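This site uses cookies to remember your preferences. Accept | Manage settings

Two arms, one table, and a rule book written for one arm

Last updated: January

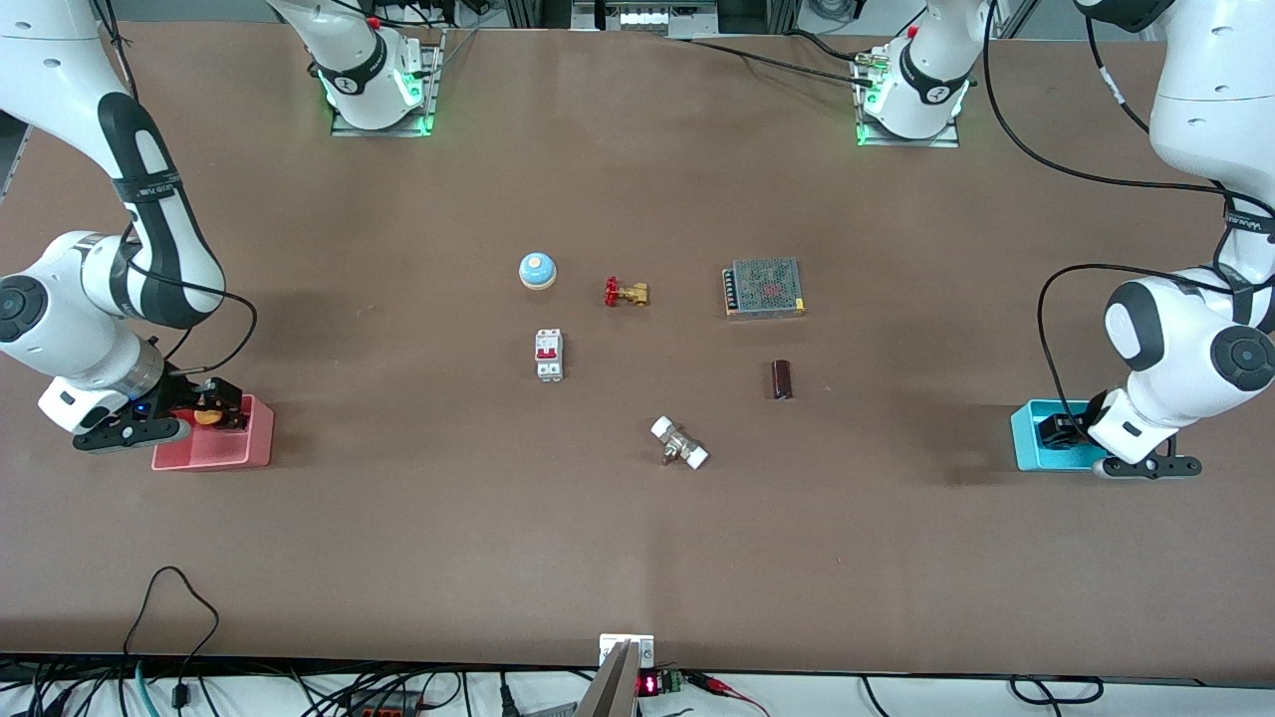
Where the standards stop

Most of the written guidance on small robot cells assumes a single arm. It has a base, a reach and a keep-out zone, and the person doing the risk assessment draws a circle and works inwards from there. Put a second arm at the other side of the same table and the usual response is to draw a second circle. The overlap gets shaded in, somebody writes "shared zone" across it, and the document is signed.

I think this is poor practice, and I think the trade should stop accepting it.

The shaded area is where the work is. In a two-arm sorting cell the parts lie in the middle, within reach of both grippers, with a bin for each side. A pink bin and a blue bin are enough to set the layout. Every pick starts in the overlap and ends just outside it. Calling that region an exception, and giving it one paragraph at the back of the assessment, gets the proportions wrong.

What a shared zone rule should contain

At Flostov we wrote our own house rule, which Wanpen Thammasiri drafted and I argued with for most of a winter. It is short. Only one gripper may be below the clearance height over the shared zone at a time. The right to enter is held by the cell controller and is granted, used and handed back. If it is not handed back, the other arm waits where it is. It does not retreat, as a retreat is also a motion and has to be assessed as one.

The cost is time. On our Tultholm cell a run of 800 picks produced 563 in which one arm had to wait for the other. The production side read that figure as waste. I read it as a measure of how often two arms would otherwise have been low over the same parts. Both readings are fair, but only one of them belongs in a safety file.

Vichien Chareonsuk has put the opposing case to me several times. His view is that modern planners predict both paths well enough to make a hard lock unnecessary, and that a rule which ignores the planner punishes good software. I accept the first half. A planner, however, is revised often, and an assessment is revised seldom. A rule that depends on the planner has to be checked again each time the planner changes, and I have yet to see a site that does this.

Mixed parts are a separate question

Standards for gripping tend to speak of "the workpiece", as though there were one. A table of mixed electrical and plumbing parts shows how little that covers. A brass gate valve with a red handwheel, lying on its side, has an outline quite unlike that of a miniature circuit breaker. A power supply in a perforated mesh casing offers broad faces to a two-finger gripper, but it also has a row of screw terminals that should not be used as a gripping surface. A capacitor standing upright can be knocked over by a finger that comes in too low.

Good practice here is to keep a grip sheet for each part, stating permitted faces, opening width and approach direction. Chuensuk keeps 2 sheets for any part that may be found either upright or on its side. I used to think this was excessive and now think it is the minimum. The sheet should also state what happens after a failed grip. "Retry" is not an adequate entry. The number of retries should be given, and ours is 3, after which the part is left alone and flagged.

Bins need a rule too. The release height should be fixed per part. A gripper holding a small part above a plastic bin is at the point in the cycle where people relax, and in my experience it is the point least often written down.

Cables, edges and other dull matters

I would give the near edge of the table its own section in any assessment. Bench cells collect equipment there: a readout, a terminal block, a bracket, a bundle of black cables going over the side to the wiring below. A person reaches for these things while thinking about something else. The edge should be treated as an access point, with the same requirements as a gate.

Cables on the arms deserve similar care. A cable looped along a moving link must be checked at the limits of travel - all of them, including those the current task does not use. Tasks change, and at Skotanine the cable check was found to cover only the task the cell had been bought for.

Status lights are the last item. A green ring at the base of an arm means whatever the manual says it means, and the meaning differs between makers. The local meaning should be printed on a card at the cell, in plain words, at the height of a standing person's eyes.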